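Harawira pauses home kitchen arm programme after gripper fault, and sets out what it is changing

Brarkenine, Oct 15, 2024

Harawira, the Brarkenine maker of helper arms for kitchens at home and in sheltered housing, has today shared the full findings of its inquiry into a gripper fault which came to light in September. We would like to thank every household that has been so patient with us while the work went on, and we hope that what follows answers most of the questions people have been kind enough to send in.

The fault was first reported by a household in Lidley. The arm had been asked to lift a serving spoon from a tray and hand it across the counter. Part of the way through the move, the fingers opened and the spoon fell on to the worktop. The arm then carried on to the end of its path as though it were still holding something, closed on thin air, and reported the job as done. The gentleman whose kitchen it was had been standing well back, as our guidance asks, and was quite unhurt, though he told us he had jumped a good deal, and we are very sorry for that.

Once we knew what to look for, we went back through the records of all 306 arms in the programme. In 152 of them we found at least one drop of the same kind, most of them so small that the people in the kitchen had put it down to a slippery handle and simply picked the thing up again. There were no injuries in any of these cases. One mug was broken and has been replaced, along with a jar of beetroot which had gone rather a long way.

What went wrong

The fingers of the gripper are told how hard to squeeze by a signal which travels down a cable along the back of the wrist. On the affected arms this cable had been clipped a little too tightly at the point where the wrist turns. Each time the wrist went right round to one side, the cable was pulled, and over many weeks the pulling wore at the connector. When the signal dropped out, even for a moment, the fingers did what they had been set up to do if they lost contact, and opened.

There are two faults in that, and we would like to own up to both of them. The first is the clip, which was changed in the spring when we moved to a slimmer wrist cover. The new cover passed its bench test of 3000 full turns, but the test was run with nothing in the fingers and with the arm hanging straight, and kitchens ask for a great deal more twisting than that. The second is the choice to have the fingers open on a lost signal. It was made early on, with trapped hands in mind, and it was made for good reasons, but it took too little account of what might be in the grip at the time, or of what might be underneath.

The arm's failure to notice that it had dropped something is a third matter, and the one which has troubled our engineers most. It was relying on the last good reading from the fingers. It should have treated an old reading as no reading at all, and stopped.

What we are doing about it

All 306 arms were switched to rest on the day after the Lidley report, and they will stay at rest until each has been visited. Our fitters are replacing the clip and the connector, leaving more slack in the cable, and loading new software. With the new software, an arm that loses touch with its fingers will hold its grip at a gentle, fixed pressure, stop where it is, sound a tone and wait for a person. A soft push on either finger will release whatever is being held, so that no one need worry about getting a hand or a sleeve free.

So far 225 arms have been refitted. Those still waiting are mainly in the outlying villages beyond Lidley, and every household there has a date for its visit. The refit takes one morning, costs nothing, and our fitters are glad of a cup of tea if there is one going. Monthly payments have been stopped from the day the arms were rested and will begin again only when a household tells us it is happy to carry on. Anyone who would sooner give the arm back may do so without charge, and we shall think no less of them.

We have also asked Hivholm, the independent test house, to repeat all of our wrist trials from the beginning, this time with loaded fingers and in a working kitchen. Hivholm will send its results to every household at the same time as it sends them to us.

Kiri Ruawai, head of safety at Harawira, said: "People let these arms into the room where they make their breakfast, and that is a great deal of trust to put in a machine. We tested the wrist in a tidy laboratory and we ought to have tested it in among the teabags and the toast crumbs. I have spoken to a good many of our households over the past few weeks, and they have been far kinder about it than we had any right to expect. I would ask them to keep telling us about the little things, even the ones that seem too silly to mention, for it was a dropped spoon that led us to all of this."

Households with a question about their visit, or who have noticed a drop they did not report at the time, are warmly invited to ring the number on the base of the arm or to write to us at our Brarkenine office.
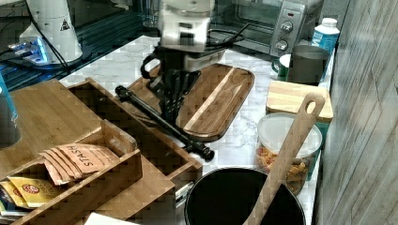 Cable slack is the first thing our fitters look at on a visit, and they look at it with the wrist turned as well as with the arm hanging straight. The black cables should loop freely away from the back of the white wrist housing, as they do over the wooden tray, with nothing drawn tight. Long, thin things with knobbed ends, like the black one lying across the tray, are also part of the new grip checks, as are wooden spatulas and other everyday kitchen tools. Households are welcome to stay and watch from a safe distance, and to suggest anything from their own drawers that they would like the arm to try.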